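May
By Adi Osman

Count the disagreements, then the frames

Most teams that train a sidewalk robot report the size of their training set first. I have done it myself. At Odatico we spent a good part of last year increasing that number, and I now think we would have done better to hold it still and look at what was in it.

The robot in question is a low delivery cart. It has to move along a sidewalk, keep clear of people, and stop at curbs. The learning part takes camera input and predicts where the cart should be over the next few seconds. It learns from examples: a short run of frames paired with the path that a person steering the cart chose. Some of our examples come from real streets. A larger share comes from a simulator, where an operator sits at a desk with a gamepad and drives a rendered city block.

Simulated examples are cheap, and that is the trouble with them. Once a block has been built, an operator can drive it all day. The pedestrians respawn, the sun angle can be changed from a menu, and the counter goes up. By the end of the first round we had 1161 runs. Suryani Mandagi then replayed them with the path drawn over the ground and sorted them by shape. The great majority were the same run: straight down the middle of the pavement, one small correction for a walker, straight again. A model trained on that set drives straight very well. It would have driven straight very well on a tenth of it.

The runs that changed the model's behavior were those in which two competent operators, given the same starting point, did different things. Consider a starting point from the downtown block.
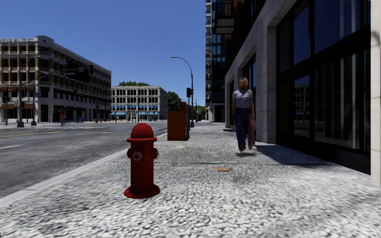 Simulator view, downtown block: hydrant to the left, oncoming pedestrian near the building line.

We gave this start to 3 operators. Behrouz Najafi passed between the hydrant and the woman and held the center of the walk. Hidayah Tambunan slowed well before the hydrant and let the woman come past before moving on. Sugeng Mandagi went to the curb side of the hydrant, which is legal under our rules but leaves little margin to the road. None of them hit anything. All of them could defend the choice.

The usual treatment is to average such paths or to keep the majority and discard the rest. Averaging is plainly wrong here. The mean of a path to the left of a hydrant and a path to the right of it goes through the hydrant. Keeping the majority is less dangerous but throws away the information we paid for: at this spot more than one answer is acceptable, and the model should be able to represent that.

There is a second kind of disagreement, between the operator and the surface. The ground texture in this block is a speckled pebble pattern with a small brown stain near the middle. One operator steered around the stain every time. Asked why, he said it could be a plate and he does not drive over plates. The others ignored it. In the labels this looked like noise. It was a difference in policy, and our written instructions had nothing to say about it. The same goes for the large building shadow on the right side of the walk. An operator who treats its edge as a boundary teaches the cart to fear shade, and we would have found that out on a real street in the afternoon.

So my proposal is simple. Set a fixed budget of starting points. Ours is now 400. Have each one driven by 3 people who have not seen each other's runs. Rank the starting points by how far apart the paths end up, and spend the next round of work at the top of that list: more repeats, small changes in pedestrian speed and shadow angle, and a short written note from each operator on what he or she was avoiding. Leave the bottom of the list alone. It has been learned.

The objections are fair. Repeated driving costs more per starting point, and the operators find it dull. Brøndum, who supplied our earlier labels, priced by the run and had no reason to prefer hard ones, so the contract had to be rewritten. Agreement also proves less than one would like. Three people trained in the same room can share a bad habit, and a ranking by disagreement will never surface it. For that we still need real streets, and operators from outside the group.

There is also the matter of what the simulator leaves out. The hydrant in our block is glossy and clean. Walkers do not look up, hesitate, or step aside in the way that people do when a cart comes at them. A disagreement between operators over a rendered pedestrian is a disagreement over a simplified one. I would still take it over another hundred straight runs, but it should be marked in the data as simulated, at the level of each example, and kept separable to the end. Our first set was merged without that field. Suryani is still taking it apart.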